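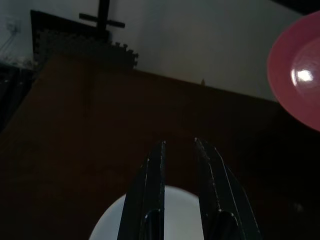

News > Technology > Robotics

Humilano teaches its robot to lay the table, one plate at a time

127 shares | 13 comments

Getting a robot to pick up a dinner plate is harder than it sounds, and a small team in Sarurero has spent most of July doing it by remote control. The Humilano project is building a collection of everyday kitchen and table tasks, each one performed by a person who steers a pair of robot arms from a set of hand controls. The arms copy the person, the cameras record what happens, and the recordings are later used to train the robot to try the job without help.

The list for this round has 26 tasks on it. Plenty of them involve nothing fancier than crockery and cutlery: move a bowl from one table to the other, put a fork beside a spoon, lift a plate and hand it across. Each task is repeated by several operators, and they are asked not to agree on a method first. One person will come at a plate from the rim and another will try to slide a finger under it, and the project wants both.

It is wonderful to watch. A good operator gets into a rhythm within minutes, and the arms start to look less like machinery and more like somebody reaching across to pass the salt (very carefully, it must be said). A new operator takes longer. The grippers have two narrow fingers and no sense of touch that gets back to the person driving, so everything has to be judged by eye.
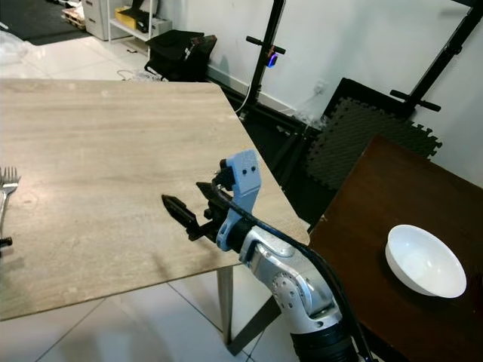
An arm reaches over the pale table, with a white bowl on the darker one beside it.

The control software is called Olleno, and it was written by Ingvarsson, a local firm that made its name in warehouse equipment. Olleno lets the operator slow the arms down for the fiddly parts - the last little bit before the fingers close, for instance - and then bring them back to normal speed. It also lets a second person flag a run as it happens, so that a fumble can be found again later without going through hours of video.

Fumbles are kept, by the way. If a fork slips and the operator goes back for it, the whole thing stays in the recording, slip and all. The project says those runs are some of its favourites, as a robot that has only ever seen a perfect pick-up has no idea what to do about a bad one.

Flat cutlery is the job that operators grumble about most. A fork lying on a table gives the fingers very little to get hold of, and two pieces lying close together are worse again. Several operators now nudge the piece first to turn it, then pinch it across the handle.

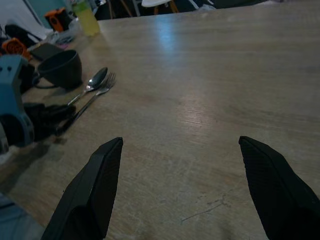 There was some disagreement at the last open afternoon over whether remote control is the best way to go about this, with one visitor arguing that taking hold of the arm and moving it by hand would teach it a smoother motion in half the time. The project has tried that too. Guiding by hand feels more natural, but it puts a person's arms and shoulders in the camera views, and it becomes very awkward once both robot arms are needed at once.

Two-armed jobs are where remote control really shines. Holding a plate between two grippers means keeping both sides still relative to each other while the whole lot moves, and the operator does that with both hands, the way anyone would at the sink. Close-up cameras on the wrists give a second look at where each finger has landed, which helps a great deal with something as round and shiny as a plate.

Operators work in blocks of 13 runs and then swap out. Concentration goes before the hands do, apparently, and the arms will faithfully copy a tired person's wobble. 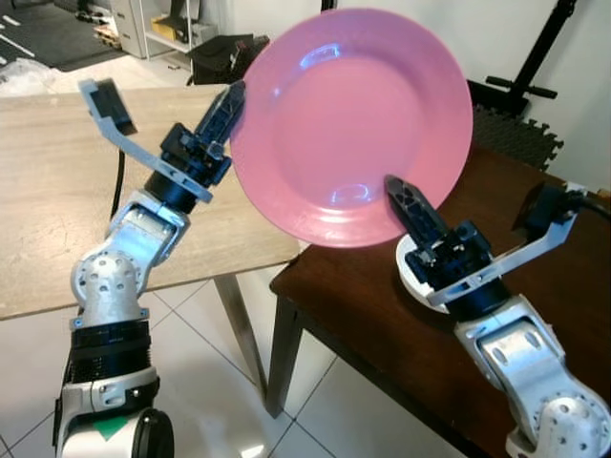
One operator's opinion was that plates are easier than they look once you stop squeezing, and that most beginners let go too late because they don't trust the other hand to have it. Those hesitations end up in the recordings as well, and the team hopes to learn from how long people wait before letting go.

Humilano plans to start its first unassisted trials when the present round is complete, beginning with eight of the tasks. Bowls will go first. Forks have been left for later.

The next open afternoon starts at 2 pm and visitors can have a turn on the controls.

Comments (showing 3 of 13)

Reader
Had a go at the last one and loved it! My first plate took ages and I held my breath the whole time. Do let the kids try, they pick it up faster than we do.

Guest
Does the operator look straight at the arms or at a screen? I'd have thought depth would be a nightmare on a screen.

Reader
Replying to Guest: you can do either. I started by looking at the arms and switched to the wrist view for the last part of the grab. Took some getting used to.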